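notas sueltas, junio. README de `duswood-recetas`, lo ordeno otro dia

## Qué hay

- 719 recetas de panadería pasadas a texto, de los cuadernos de Dilside
- `recetas.csv`: nombre, harina, agua, horno
- `dudas.md`: letra ilegible, sobre todo Peeters

## Ojo

Horno en grados C, siempre. 200 si el cuaderno no dice nada (criterio mío). Faltan 5 de masa madre, pendietes.

Separador `;`, no coma.

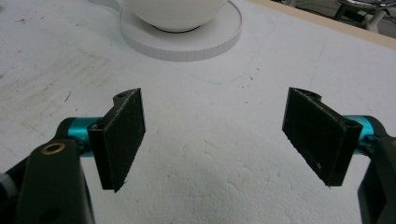
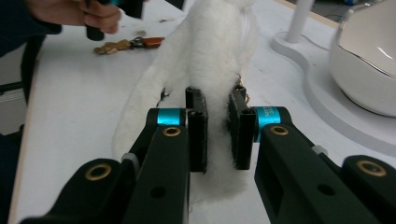 Yeison Ospina: lo de poner 200 por defecto no me convence, mejor dejar la celda vacía y que cada uno decida.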